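Sort Fasteners by Thread, Then Stop
Liam Keane

The usual advice on storing loose fasteners is to subdivide until every size, length and finish has its own cell. I followed it for years in the Trernby shop and I now think it is wrong for any stock below a few thousand pieces. A cell has a cost. It must be labeled, found, opened and put back, and a half-empty cell takes the same room as a full one.
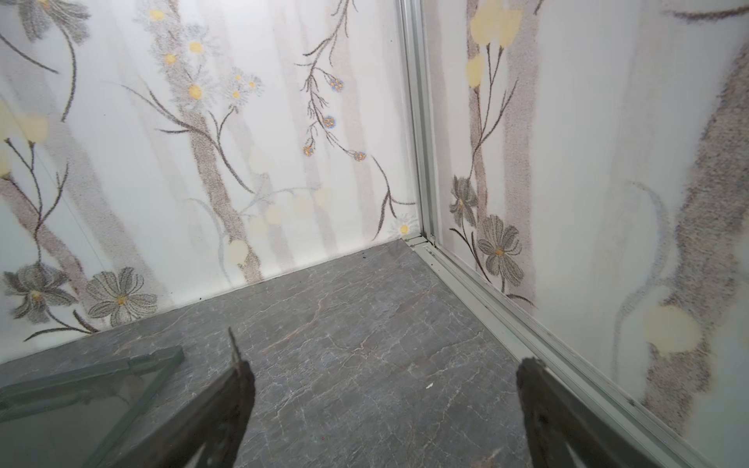
Last July I went through the hardware at our Bileslow bench, 279 pieces in all, and recorded how long it took to put each one away. Under the old scheme of one cell per part number, the mean was 9 seconds. Most of that was reading labels. Sorting by thread diameter alone brought it under four, and retrieval was no slower. The eye picks a long bolt out of short ones faster than a hand opens a second lid.

Movable dividers are the right hardware for this, provided they are set once and left alone. Hutchins, who shares the bench, resets his whenever a new batch comes in and can no longer find anything by position.

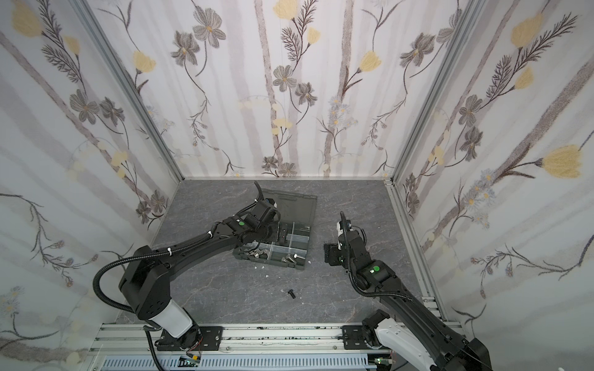

Lidded boxes deserve a qualified defense. A lid keeps dust out and allows stacking, and both matter in storage. During sorting it should be open and behind the box, clear of the front row. The gray organizer here has its lid raised at the back, with the silver clips or brackets in a front compartment where they can be reached directly. The front row should hold whatever moves most often. At Plasholm the rule was the reverse, with bulk stock in front, and some 200 reaches a day went over the top of it.

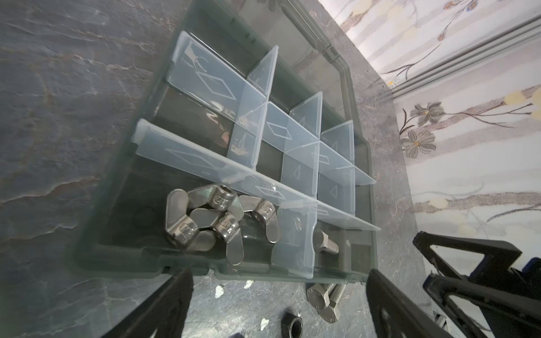 Wing nuts are the one exception I allow. They nest badly, hook on one another and fill a cell at a fraction of the count of plain hex nuts. Give them their own compartment, whatever the thread.

Finish is a weaker reason to split. Black and bright parts of the same thread can share a cell, except where corrosion resistance is specified.

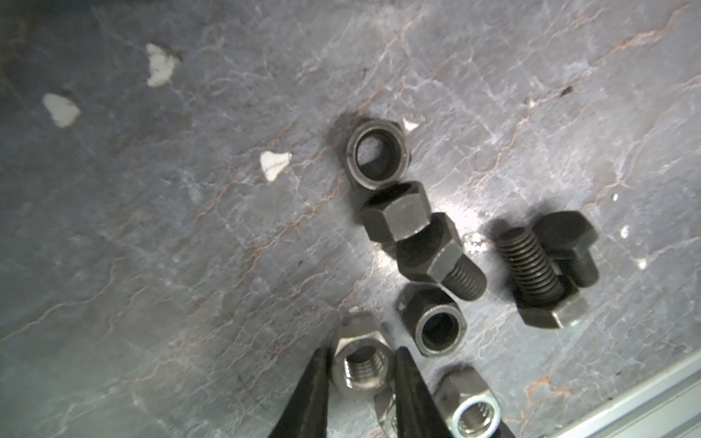
Black hex nuts and bolts, on the work surface.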